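Sengar Robotics Short Course
Handout 2: Teaching by remote control

Today you get to drive! You move the leader arms, the robot follows, and the Plosura logger saves every joint angle. Soft things are the fun part - fabric folds a little differently each time.

Task A. Handling the red pouch
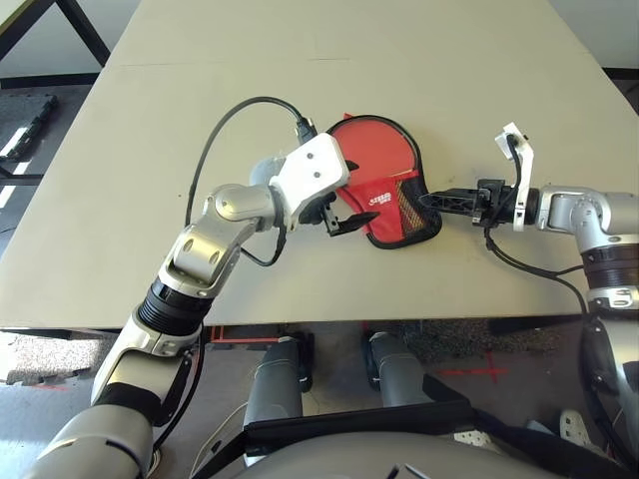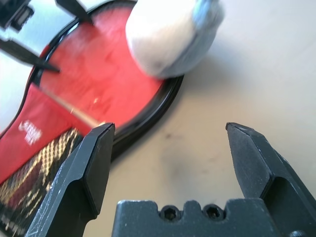
Task B. Your own demos
Record 200 tries per pair. Go slowly near contact, and keep the clumsy recoveries - they teach the policy a lot. Save under Dratiser/517.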